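Home | Projects | Reports | People | Contact

Student project report, software part
By Noémi Szalai and Libor Oravec
January

We use cookies to remember your settings. Accept | Read more

4. The planner and how it is called

The work in this report continues the project of Radomír Trnka, who built the first version of the task runner in Rurkosent. His version could load one simulated room and send joint targets to the arm, but the planner and the perception were in the same process. If the perception was late, the arm also waited. Our supervisor, Conceição Simões, asked us to separate them before we add anything new.

We divided the program into 2 processes. The first one receives the rendered views and gives out a list of object poses. The second one, which we named Filex, keeps the last known list and plans the motion from it. They exchange messages through a small queue written by Otakar Dvořáček. When a pose is older than 500 milliseconds, Filex does not use it for a grasp, but it still uses it as an obstacle. We discussed this rule for a long time. At first we deleted old poses fully, and then the arm planned paths through things which were only hidden for a moment.

4.1 Test room

All tests were made in the bathroom room from the Dreltstead set. We chose it on purpose because it is difficult. There is not much free space near the toilet, the surfaces are either very white or very dark, and the views come at steep angles. The older kitchen room gave nicer results, but Radomír had already tuned his values for it and the comparison would not be fair to the new code.
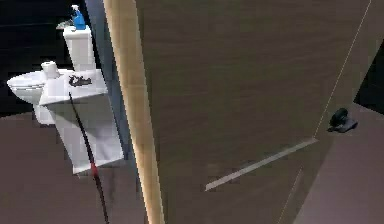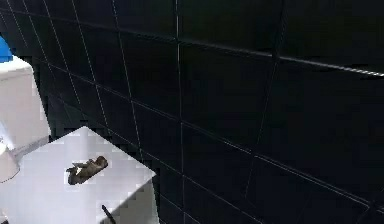
Figure 3. Two rendered views from the bathroom room. First view: the door panel and the toilet area. Second view: a small brown object on a white surface, with the dark tiled wall behind.

The two kinds of view make different problems. With the large door panel, the segmentation often divided the wood grain into several narrow regions, and the planner received false obstacles. We solved this by joining neighbouring regions if their depth planes agree. With the tiles, the grout lines are seen as edges, and at a flat angle they come so close together that the edge filter treats them as texture. Here the joining step helped less. We now ignore edges that have no depth change on either side.

The small brown object is easier to separate by colour, but its outline is irregular and the estimated long axis was jumping between views. Noémi wrote a filter which keeps the previous axis if the new one differs only by a sign. Before this correction the wrist sometimes planned a half turn for no useful purpose.

4.2 Results

We ran 805 planning requests in total, of which 362 were made with the new joining step switched on. We do not give one common success rate, as the start positions in the two groups were not the same. From the logs we can say that false obstacles on the door became rare with the joining step, and that most of the remaining failed plans began close to the tiled wall. In these cases the planner stopped with the message "no free start state". The margin around the wall is a fixed value in the configuration file, and probably it is too large for such a narrow room.

The replay tool from the Šimek library was very useful in this part. It can load one saved request and repeat only the planning, so it was not necessary to start the whole simulation for each change.

4.3 Open points

The margin should depend on the quality of the depth and not be one number. The queue has no limit on its length yet. Libor will also rewrite the loader, which at present reads the room file again for every request.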